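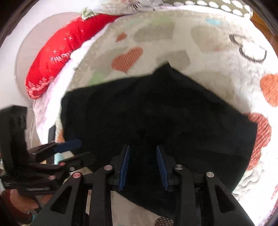

Natália Calado

Laundry & Linens > Folding and Storage > Wide-leg shorts that won't stay folded

Print this thread | E-mail this thread

Posted 7/27/19

I have a drawer problem and I would like opinions. I wear wide black shorts most of the year, the long loose kind, and I can't get them to fold into anything that stays folded. Regular shorts are no trouble. You put one leg over the other, fold up from the hem, done. With these the legs flare so much that when I lay one over the other there is a corner sticking out at the seat and another one at the hem, and by the time I've tucked both in I have a lump.

I fold on the bed. The drawer is in a Flatby dresser and measures 14 inches front to back on the inside. The shorts have to share it with T-shirts.

What do you do with yours?

Fernanda_Matos

Fold the seat corner in first, before you do anything with the hem. Lay them front side up, bring one leg over the other, and you get that point where the crotch seam is. Turn the point in until the outside edge makes a straight line from the waist to the hem. Now you have a long rectangle and you can fold it in thirds. Most people start at the hem and fix the point last, and it's too thick by then.

ainhoa_c

Bed is the problem. A quilt gives under your hands and you can't press a crease into it. Use a table or the top of the dryer. I moved all my folding to the kitchen table in November and my stacks have been flatter ever since.

Natália Calado

My table is small and has the sewing machine on it. The bed is what I've got. I tried Fernanda's way on two pairs and it does work better, though the waistband on one of them has thick elastic and wants to open up again.
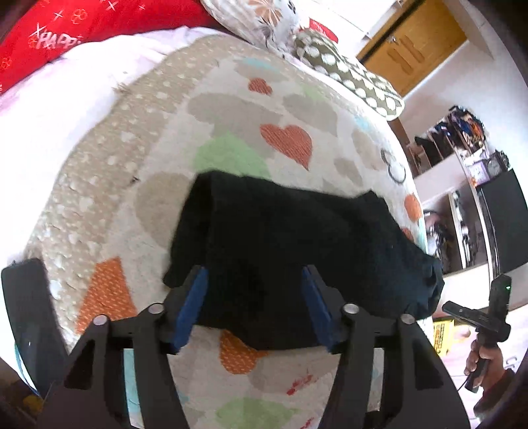 Black cloth on the heart quilt, crumpled

celeste.tapia

I disagree with Ainhoa about the bed. I worked for a wash-and-fold, Birnach, and we did 500 pieces on a normal day. Sure, we had tables, but at home I fold on a bedspread and it comes out the same. What matters is smoothing from the waist down toward the hem with your forearm before the first fold. If you fold over a wrinkle it stays in there whatever the surface is.

For thick elastic, fold so the waistband ends up inside. Thirds from the waist, and the hem goes over last.

Off topic, but I like the quilt. Is the border with the dots one you bought or made? I've got a pattern with hearts that needs a wide border and I was thinking tan.

ainhoa_c

Smoothing on a padded surface just moves the wrinkle somewhere else. But I only fold for two people, so maybe I notice it more.

Natália Calado

Celeste, it came from Morais, the home store, it's not handmade. I don't know if they still carry it.

Raquel Correia

Don't fold them at all. Roll them. Legs together, point tucked in like Fernanda said, then roll from the waist and stand them up in the drawer. In a 14 inch drawer you should get a row of them next to the T-shirts and you can see every pair. All black clothes look alike in a stack.

Fernanda_Matos

Rolling is fine for knits. Anything with a crisp weave comes out of a roll with waves across the front and then you're ironing. What are yours made of?

Natália Calado

Two are a knit. The other ones are from Morneck and I cut the tag out, so I can't say. They are lighter and more slippery.

Raquel Correia

Roll the knits, hang the Morneck ones. Clip hangers by the waistband. I paid 25 dollars for a big pack and have plenty left over.

celeste.tapia

Clips leave marks on elastic. If you hang them, put them over the bar of a pants hanger, folded once lengthwise.

ainhoa_c

Agree with Celeste on that one, for a change. Also check for lint before you put black things away. I go over mine with a damp hand while they're still laid out flat, both sides. It's easier than doing it in the morning when you're already wearing them.

Natália Calado

Okay. I rolled the knit ones and put them at the front of the drawer. The slippery ones I folded with the waistband inside, the way Celeste wrote it, and they take up around half the space they did. They still slide when I open the drawer fast. I may try a divider.

Fernanda_Matos

A shoebox lid works for that. Cut one short side off so it sits flush against the drawer front.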